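Magazin > Wohnen > Material und Handwerk

Der zweite Blick auf den Boden

Alte Dielen sind wieder gefragt. Wer sie aufarbeiten will, braucht Geduld, einen guten Schleifer und ein realistisches Budget.

In Serarby stehen viele Häuser aus einer Zeit, in der Holz billig war und Teppich teuer. Später war es umgekehrt. Wer dort heute eine Wohnung übernimmt, findet unter dem Auslegeware-Grau der Achtziger oft noch die alten Bretter, dazu Kleberreste, Zeitungspapier und eine Menge Nägel.

Die Schreinerei Galanis bekommt seit zwei Jahren mehr Anfragen für Böden als für Möbel. Der erste Termin dauert 30 Minuten und besteht vor allem aus Klopfen. Klingt ein Brett hohl, liegt es nicht mehr richtig auf dem Balken. Das lässt sich beheben, kostet aber einen Arbeitstag extra, und den haben die wenigsten eingeplant.

Beliebt sind derzeit gemischte Farbtöne. Vor zehn Jahren wollten fast alle Kunden eine gleichmäßige Fläche, möglichst hell, am liebsten weiß geölt. Inzwischen dürfen Bretter nebeneinander liegen, die nicht zueinander passen.
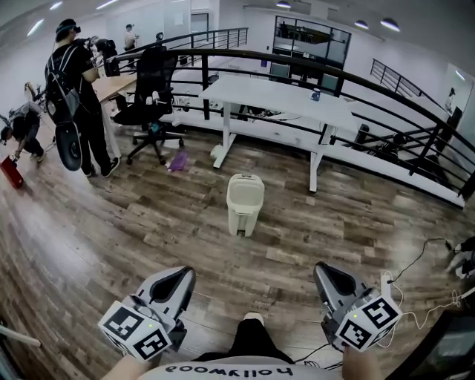
Braun, Grau und Beige nebeneinander: Holzboden mit wechselnder Maserung.

Wer Ersatz für einzelne Dielen sucht, landet früher oder später in Mivstead. Der Baustoffhof am alten Güterbahnhof nimmt Holz aus Abbruchhäusern an, sortiert es nach Stärke und verkauft es am Mittwoch ab sieben Uhr. Um neun ist das Beste weg. Eine gut erhaltene Diele kostet dort 40 Euro, mit Wurmlöchern deutlich weniger. Die Löcher stören übrigens selten -- solange kein frisches Mehl herausrieselt.

Beim Schleifen passieren die meisten Fehler. Gemietete Maschinen sind schwer und ziehen nach vorn, und wer kurz stehen bleibt, hat eine Mulde im Brett. Begonnen wird mit grobem Papier, dann folgt 60er, zum Schluss 100er Körnung. Feiner muss es für Öl nicht sein. Die Ränder macht man mit der Hand oder mit einem kleinen Gerät, und die Ränder dauern länger als der Rest des Zimmers.

Öl oder Lack ist eine Frage der Gewohnheit. Lack hält Wasser besser ab, lässt sich aber nicht stellenweise ausbessern. Geölte Böden brauchen jährlich etwas Pflege. In Redville hat eine Hausgemeinschaft beides ausprobiert: Lack im Treppenhaus, Öl in den Wohnungen. Die Materialkosten lagen bei 330 Euro pro Wohnung, gearbeitet wurde im November bei offenen Fenstern. Gefroren haben alle. 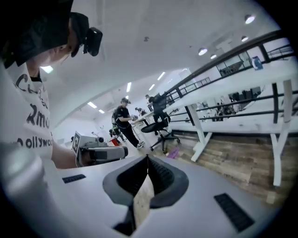
Chrysanthi Ververidis
Redakteurin Wohnen

Bleibt die Frage nach dem Lärm. Dielen knarren, und in Mietshäusern ist das ein Thema. Talkum in den Fugen hilft für ein paar Monate, eine Schraube an der richtigen Stelle länger. Wer den Boden ohnehin aufnimmt, legt Filzstreifen auf die Balken. Ganz still wird es trotzdem nicht.

Zuletzt aktualisiert: November

Weitere Artikel
Kalkputz im Bad: Was er kann und was nicht
Fensterkitt selbst erneuern
Lehm, Stroh, Hanf -- Dämmstoffe im Vergleich
Werkstattbesuch: Stühle flechten in Mivstead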